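Section 4: Setting up and looking after the hand-held grippers at the folding table
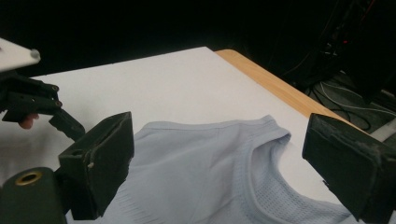

Stockdale, 5/7/24

This section covers the pair of hand-held grippers used at the garment table. It replaces the loose sheet by Terence Birkett. For charging and file transfer, see Section 6.

4.1 Before you start

1. Lay the white sheet on the wooden table and press the corners flat. If it slides, wipe the underside and lay it again.
2. Move cables on the floor away from where you will stand.
3. Put one light garment on the sheet and spread it by hand. A sleeveless top in thin sports fabric is a good first piece, as the shoulder straps give the fingers an edge to take hold of.

4.2 Checking the fingers

1. Hold the gripper over the sheet with the fingers fully open. The gap should measure 80 mm at the tips.
2. Close the fingers slowly. Both should move at the same speed and meet in the middle.
3. Look at the inner faces. Light scuffs do no harm. Change a finger if it has a sharp nick, which will pull threads in mesh panels.
4. Open and close the gripper 11 times. If it sticks at any point, go to 4.3.

Caution: Keep your own fingertips behind the linkage when the gripper closes. The pivots can pinch.

4.3 Cleaning the pivots

1. Brush lint out from around each pin with the small dry brush.
2. Wipe the fingers with a damp cloth and leave them open for 30 minutes.
3. Repeat the check in 4.2. If the gripper still sticks, label it and hand it to Reece Naylor.

Note: Do not oil the pivots. Oil gets onto pale fabric and does not wash out.

4.4 Threaded inserts

Check that each brass insert sits level with the plastic around it. Turn screws in by hand first – a crossed thread will lift the insert out of the body. A gripper with a loose insert goes back to the Ellgate workshop.

4.5 How often

Clean the pivots after every 60 garments, and at the end of any session with fleece or towelling. Write the gripper number and your initials in the table log.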